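# Gratulix im Test: Zweiarmsystem für Küchenarbeiten

Stand: 2022-06-07, Softwareversion laut Startbildschirm 0.23

Der Gratulix ist ein stationäres System aus zwei Roboterarmen auf einer gemeinsamen Schiene, gesteuert über einen mitgelieferten Rechner. Vertrieben wird er von Fokilell, die Steuersoftware stammt vom Ingenieurbüro Głowacki. Der Anbieter nennt als Einsatzgebiet »wiederkehrende Handgriffe in Haushalt und Kleinküche«. Geprüft wurde, ob das beim Abräumen nach dem Essen zutrifft. Kochen, Schneiden und alles mit heißen Flüssigkeiten blieben außen vor, die Anleitung schließt diese Tätigkeiten aus.

## Aufbau und Inbetriebnahme

Die Schiene wird mit Zwingen an der Tischkante befestigt. Voraussetzung ist eine Platte, die sich nicht durchbiegt. Auf einem leichten Klapptisch schwingt der Aufbau nach jeder schnellen Bewegung nach, und die Greifer setzen daneben auf. Auf einem massiven Holztisch tritt das nicht auf.

Für Montage und Verkabelung sind zwei Personen sinnvoll. Die Kalibrierung dauert 12 Minuten und muss nach jedem Versetzen der Schiene wiederholt werden. Die Kabelführung ist der schwächste Teil der Konstruktion: Die Leitungen laufen außen am Arm entlang und sollten vor jedem Start auf freie Bewegung geprüft werden. Einmal hat sich eine Schlaufe am Tischrand verhakt, der Arm schaltete korrekt ab.

Die Anleitung umfasst 48 Seiten und ist brauchbar übersetzt. Das Kapitel zu den Fehlercodes fehlt in der deutschen Fassung, in der englischen ist es vorhanden.

## Abräumen: Ergebnisse

Pro Aufgabe wurden 30 Durchläufe gefahren, jeweils mit leicht veränderter Lage der Gegenstände. Als gelungen galt ein Durchlauf nur dann, wenn niemand eingreifen musste.

| Aufgabe | Gelungen von 30 |
|---|---|
| Schale in den Abtropfkorb stellen | 23 |
| Stäbchen vom Tablett aufnehmen | 12 |

Bei Schalen arbeitet der Gratulix zuverlässig, solange der Rand frei liegt. Der Greifer fasst über die Kante, hebt an und setzt langsam ab. Die Fehlversuche entstanden fast alle beim Absetzen: Die Schale kippte gegen eine Rippe des Korbs und blieb schräg liegen. Für das Abtropfen ist das unerheblich, für die Wertung nicht.

Flache Teller sind schwieriger. Der Greifer kommt nur dann unter den Rand, wenn dieser weit genug über dem Tablett steht. Teller mit niedriger Fahne schiebt er vor sich her, bis sie am Tablettrand anliegen, und greift dann. Das funktioniert, sieht unbeholfen aus und hinterlässt auf empfindlichen Glasuren Spuren.

Dünne, liegende Gegenstände bleiben das Hauptproblem. Bei Essstäbchen verfehlt der Greifer häufig das zweite Stäbchen oder rollt es zur Seite. Mit Gabeln ist die Quote nach unserem Eindruck besser, eine eigene Messreihe dazu fehlt.

## Lose Reste

Getestet wurde auch, ob sich Körniges vom Tablett aufnehmen lässt, in diesem Fall ungekochter Reis. Die Backen fassen jeweils eine kleine Menge aus der Mitte des Haufens. Einzelne Körner am Rand bleiben liegen. Ein Mensch kippt das Tablett über dem Behälter aus und ist fertig. Diese Bewegung mit beiden Armen gibt die Software bislang nicht her, laut Hubert Głowacki ist sie für November vorgesehen.

Beim Abfall verhält es sich ähnlich. Zerknüllte Folie wird gut gegriffen, glatt liegende Verpackung kaum. Eine Unterscheidung zwischen Abfall und Geschirr trifft das System nur nach vorher festgelegten Zonen auf dem Tisch: Geschirrkorb links, Tablett in der Mitte, Behälter für Abfälle rechts oben, davor der Reis. 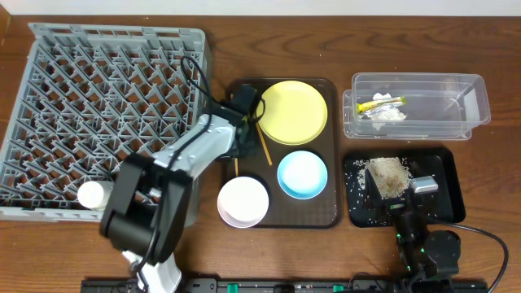

## Platzbedarf, Lautstärke, Reinigung

Der Arbeitsbereich beider Arme belegt einen normalen Esstisch vollständig. Daneben zu essen oder zu arbeiten ist nicht vorgesehen. Das Betriebsgeräusch ist ein gleichmäßiges Surren, lauter als ein Kühlschrank und leiser als eine Spülmaschine.

Die Greifer sind nicht spülmaschinenfest und müssen von Hand abgewischt werden. Speisereste setzen sich in den Fugen der Backen fest. Wechselbacken liegen nicht bei. Im Vergleich mit dem einarmigen Guslow, der nur einfache Umsetzaufgaben beherrscht, ist der Reinigungsaufwand doppelt so hoch - es sind eben zwei Greifer.

## Bewertung

Positiv: solide Mechanik, sichere Abschaltung, gute Ergebnisse bei Schalen.

Negativ: offene Kabelführung, unvollständige deutsche Anleitung, schwache Leistung bei dünnen und losen Teilen, feste Zonen.

Als Haushaltsgerät ist der Gratulix in der geprüften Version nicht zu empfehlen. Die Vorbereitung des Tisches kostet mehr Zeit als das Abräumen selbst. Für Werkstätten und Kleinküchen mit immer gleichem Geschirr und festem Aufstellort kann sich ein Probebetrieb lohnen, sofern jemand in Reichweite bleibt. Eine Nachprüfung mit der angekündigten Version für beidarmiges Kippen ist geplant.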